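Small bathroom thread. Towel bar, vanity, rack. Posting the rules I use because Jocelyn Fortin asked and they don't fit in one reply.

1/ Towel: fold once lengthways, then hang over the bar so both layers drop to nearly the same height. A thick fold at the top dries slowest. Pull it flat before you walk off.

2/ Bar height is a matter of taste. Bracket fixing isn't. Check the screws every August. Mine had worked loose by a quarter turn on one side.

3/ Terry towels: wash without softener. Softener coats the loops and they stop absorbing. Reinhold Hamann disagrees. His towels repel water.

4/ Vanity: cup at the far end, by the wall. Brush stands in the cup, head up. Toothpaste can lie flat on the counter, cap on.

5/ Wipe the counter before the basin. Same cloth, that order. Rinse, wring, then do the rim.

6/ Flowers go behind the basin, out of elbow range. White ones show dust after 14 days or so in my flat. Shake them outside.

7/ Open rack beside the vanity: only things you use weekly. The rest went into a Zason box in the hall cupboard, 13 items, none missed yet.

8/ Whole routine is under ten minutes if the towel is left till last.

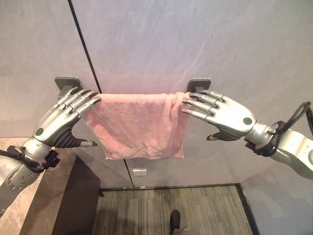
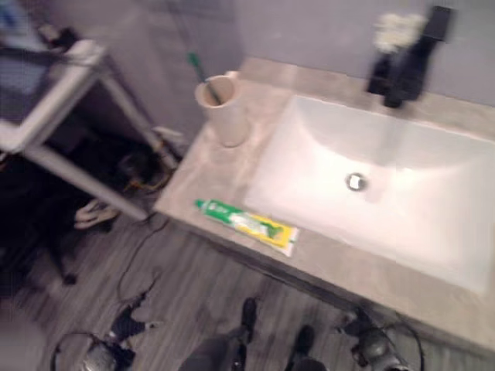 Bathroom, 4/25/22: pink towel on the bar (first), basin end of the vanity (second).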